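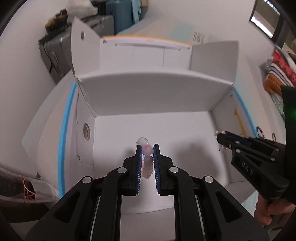 Beaded bracelet, pinks and milky white

From: Danuta Walczak
To: Gilleck Bead Swap list
Subject: Re: stretch cord vs. wire

Kobina Antwi wrote:
> I've had two stretch bracelets snap on me since December and I'm
> ready to give up on elastic. Does anybody here string everything
> on wire now? And do you bother gluing your knots?

Hi Kobina, don't give up yet! I went through the same thing and it was my knots every time. I do a surgeon's knot now (right over left, twice around, then back the other way), pull it snug and put on the tiniest dot of glue. Then I leave it overnight, which I used to skip because I'm impatient.

Pre-stretch the cord too! Give it a few good tugs before the first bead goes on or you'll get gaps later. And check your holes, some of the cheaper glass has edges like a saw. I lost a whole evening to a strand of those, crawling under the couch with a flashlight.

Wire is great for necklaces but I hate fiddling with a clasp one-handed.

Hedvika, are you still bringing the seed beads on 16 May 2026? I'd take 5 tubes if you can spare them.

Danuta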